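Fosard Range Breakout EA for MT4 and MT5

Version 3.4, updated Sat 6 May

Fosard marks the high and low of a quiet session and trades the break of that range once the next session opens. It places one buy stop above the range and one sell stop below it. When one of them fills, the other is deleted. If neither fills by the cut-off hour, both are deleted and the EA waits for the next day.

The default range is the Asian session, and the default symbol is GBPUSD on M15. You can run it on other pairs, but set the range hours and the buffer again for each one. Use a separate chart and a separate magic number for every symbol.

Inputs

Range Start Hour - Hour the range begins, in broker server time.
Range End Hour - Hour the range closes and pending orders are placed.
Cut-Off Hour - Hour unfilled orders are removed.
Buffer Points - Distance added above the high and below the low. Default 31.
Max Range Points - If the range is wider than this, no orders are placed that day. Default 195.
Stop Loss Mode - Opposite side of range, middle of range, or fixed points.
Take Profit Ratio - Multiple of the stop loss distance. Set to 0 to turn it off.
Trail Start - Profit in points before the trailing stop begins.
Trail Step - Minimum move before the stop is changed again.
Lot Mode - Fixed lots or percentage of balance.
Risk Percent - Used only when Lot Mode is set to percentage.
Close On Friday - Closes any open trade before the weekend at the hour you choose.
Magic Number - Identifies the EA's own orders. Default 1686.

All hours are server time. If your broker changes its clocks for daylight saving, check the range hours the week it happens. The EA doesn't adjust them for you.

Testing

Use real tick data if you can get it. Results on open prices only are no use for this kind of strategy, as the order of the high and low inside a bar decides which stop fills first. Turn on variable spread as well. We suggest a starting balance of 3000 in the tester with Risk Percent at 1 or lower. December is usually thin and we leave the EA switched off for the second half of it. 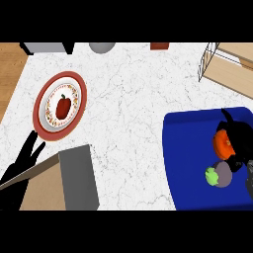 Set files for GBPUSD, EURUSD and AUDUSD are in the download. Load one from the Inputs tab, then change the hours to match your broker before you start a test.

Installing

Open the data folder from the File menu and copy the file into Experts. Restart the terminal, drag Fosard onto the chart and allow algo trading. Your licence key goes in the first input. One key covers one live account and any number of demo accounts.

Known issues

On accounts with a large minimum stop distance, pending orders may be rejected. Increase Buffer Points until they are accepted. The on-chart panel overlaps the Pandey session indicator when both are set to the top left corner, so move one of them.

Fosard is written by Sem Willems and sold through Zitico. Support is by email on weekdays. Please attach the Experts log and your set file.

Trading on margin carries a high level of risk. Past results, tested or live, don't guarantee future results. Run the EA on a demo account first.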